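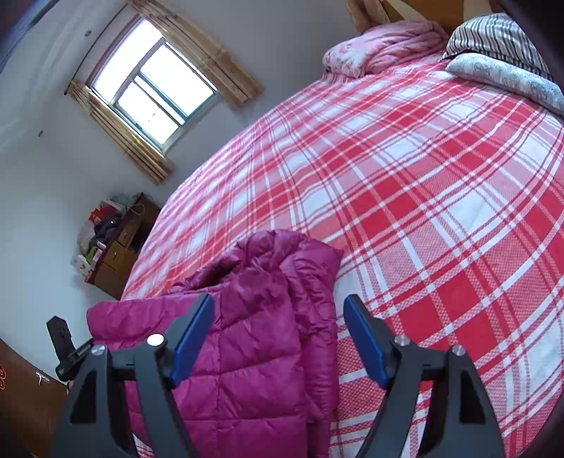

Page last changed: Saturday, June 2, 2018

Winter stuff, finally

OK so I have two hours before I need to be on the bus to Vesisville and I said I would write up the coat thing, because three of you asked after the last post. Quick one. No proofreading.

It's June and the winter coats were still out. Not even hidden away, just on the hooks, on the chair, on the other chair. The magenta down jacket had been living on my bed more or less since spring started because every night I moved it to the chair and every morning I moved it back. Very productive system.

So this week was the week. Bed is the only surface big enough in this apartment to fold anything on. The kitchen table fits a laptop and a plate. The floor is the floor. So everything gets folded on the bed, on top of the plaid sheet, with the pink quilt shoved up against the headboard out of the way. I don't make the bed first. I used to, my mother would want me to, but then you make it twice.

About that sheet, before anyone writes in. Yes it's red plaid, yes the pillows are gray and don't go with it, and the quilt has flowers on it. The sheet was a gift, the pillowcases were from two different sales. Everything is cotton and everything gets washed and I have stopped caring. Javiera Ledesma says it looks like a picnic that got out of hand. Javiera also has exactly one set of sheets, all white, and panics about coffee.

The jacket

Magenta, quilted, puffy. I bought it in February a few years ago when I moved to Zatholm and found out what wind was. I had come with a wool coat. The wool coat is a lovely coat and totally useless there. I paid 41 for the down one at the end of season sale at Domínguez, down from over 100, and the only reason it was left was the color. Best money I ever spent on clothes. I've been seen from across parking lots in it. My sister found me in a train station crowd in ten seconds.

It doesn't fold though. That's the whole problem. You fold it and it opens up again. You press the air out and it breathes back in while you go looking for the bag. The collar sticks up no matter what. I've tried rolling, I've tried the thing where you tuck the arms inside, I've tried sitting on it.

What I do now:

Empty the pockets. All of them, the inside one too. This year: a bus ticket, one glove, a cough drop that had become part of the lining, and a receipt from Arov for lightbulbs I never did install.

Zip it up all the way. Lay it face down. Arms across the back, one then the other, like you would with a shirt. Then fold from the bottom up toward the collar, slowly, leaning on it with your forearms so the air goes out through the neck. Don't fight it. You get a fat sort of loaf. Put the loaf into a cotton bag right away, before it knows what happened.

I don't use the vacuum bags anymore. I did two winters in a row and the second time the jacket came out flat in patches and stayed that way for weeks, I had to throw it around with tennis balls in the dryer at the laundromat for an hour while a man stared at me. Eulalia Fuentealba swears by vacuum bags and her coats look fine so maybe I just did it wrong. She leaves hers in for a month or so at a time, for moving and such. Mine was in there from May to November. Could be that.

Washing it first – yes. I know. It's a pain. But I put it away dirty the first year and the cuffs had a gray line on them in the fall that never really came out. Cold water, gentle cycle, not much soap, rinse twice. Then dry it for much longer than you think. I check the seams by pinching, if there's a cold lump in there the down is still wet and it goes back in. If you pack it damp it smells like a pond. Ask me how I know. (Zatholm, first apartment, the closet with the pipe in it.)

The rest

Wool coat: brushed, on a wide hanger, in the back of the closet with an old pillowcase over the shoulders. Doesn't get folded. Takes up an unfair amount of room but it was my grandmother's so it can have it.

Sweaters. I kept six. There were more. Two had elbows gone, one I've never liked and I only wore it when everything else was in the wash, so it was basically a punishment sweater. Those went in the bag for the drop box by the pharmacy. The elbows ones I cut up for dusting, wool is great for blinds and window frames, picks up everything.

Scarves: all in one shoebox, rolled. I own too many scarves. People give me scarves. I think when people don't know what to give someone they look at the neck.

Gloves: three left ones and a pair. Not going to talk about it. I kept the three lefts, the rights have to be someplace.

Boots got wiped down, newspaper inside, top shelf. One of them needs a new heel and I wrote it on a peice of paper and put the paper in the boot so I find it when it's too late, like every year.

The curtains question

Somebody asked last time if I'd washed the tan curtains yet. No. They're still up, the ones in the bedroom, both parts. They're the pleated kind and I'm scared of them. If they come out of the wash without pleats I'll have to iron every one back in and I don't have an ironing board, I have a towel on a table. If anyone has done this at home and lived please write. Could I just vacuum them with the brush thing and pretend? I get good light in that room during the day and the light is what shows the dust, so I either do it or I start coming home after dark only.

Where it all goes

Under the bed was the plan. I measured and bought a flat bin, and then the bin did not go under the bed, because I measured the side and not the end where the bar is. So the bin is standing up behind the door now with the sweaters in it, sort of sideways, and the jacket in its cotton bag gets the suitcase. This is my one good idea in the whole post so I'll say it properly. The suitcase is empty ten months of the year. Put the coat in the suitcase. When you travel you take the coat out, put it on the bed, and it goes back in when you're home. I felt very smart for a full afternoon and then remembered I was about to travel.

So the jacket goes on top of the closet until I'm back. Fine.

I put a bit of soap in with things, just the end of a bar wrapped in a hankie. Cedar blocks are nice but they cost more than I feel like paying and the soap does smell good in the fall. I haven't had moths in this apartment. I had them in the last one, they ate a hat. Only the hat, right next to a whole stack of sweaters. If you do have them then soap isn't enough, you need to freeze the wool in a bag for a few days and clean out the closet corners properly, Eulalia did that with her whole wardrobe and had no room for food for a week and lived on crackers.

Labels. I write on masking tape with a marker and stick it on the bag. I used to think I'd remember. The year I didn't label, I opened every bag in the house on the first cold morning looking for a hat (a different hat) and was late for work and still had no hat.

How long did it take: way longer than it should. I started in the morning, then got distracted by the receipt, then by looking up lightbulbs, then I ate lunch standing up, then I sat down on the bed next to the pile for "a minute." If you don't do that you could be done before noon I guess.

To the person who wants to know about the pink quilt – it's old, it came with me through three moves, the flowers have mostly faded and it's thin enough for summer. I don't know the maker, the tag fell off. It goes in the wash on cold with nothing else because it once turned some socks pink. I don't put it away for the season, I just kick it to the foot of the bed when it's hot and pull it up when it isn't.

And for the one who asked for the soup recipe again: it's in the February posts, scroll down, it's the one with beans. I know the search box doesnt work. I'll fix it.

Bus. Keys, charger, sandwich. Back Thursday, will answer comments then. If you know anything about pleats please, I mean it.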